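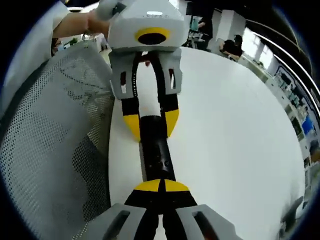 3.2 Collecting demonstrations with hand-held grippers

It would be fair to say that we spent a good deal longer on this part of the work than we had planned, and we are glad of it now. All of the demonstrations in the Jikenano set were given by hand, with a person holding the gripper and doing the task as they would want the robot to do it. We did try remote control first, using the Fraser arm at our Vimumbridge site, and we remain fond of that set-up for slow and careful jobs, but our helpers found passing an object between two grippers very tiring through a screen. With the tool in the hand they settled quickly, and most of them were chatting away by their second or third try.

The set holds 2772 demonstrations, given by 13 people over the course of August. Each person was shown the task once and then left to find their own way of doing it (within reason!), as we wanted the small differences in grip and pace to be kept. We asked only that they move smoothly and pause for a moment before letting go. 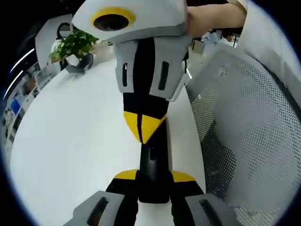
Figure 2. Hand-held gripper with yellow-ringed lens, as seen from a second gripper's camera.

A passing task needs 2 grippers, and so every demonstration gives us a pair of recordings that must be lined up in time before they are of any use. We do this with the Irside tool, which matches the opening and closing of the fingers across the pair, and where it was unsure we went back and looked for ourselves, usually over a cup of tea. Demonstrations in which the two recordings could not be matched were left out, as were those in which the person told us they had lost their place. We trained 5 policies on what remained, all with the same settings, and we come to how they fared in Section 4.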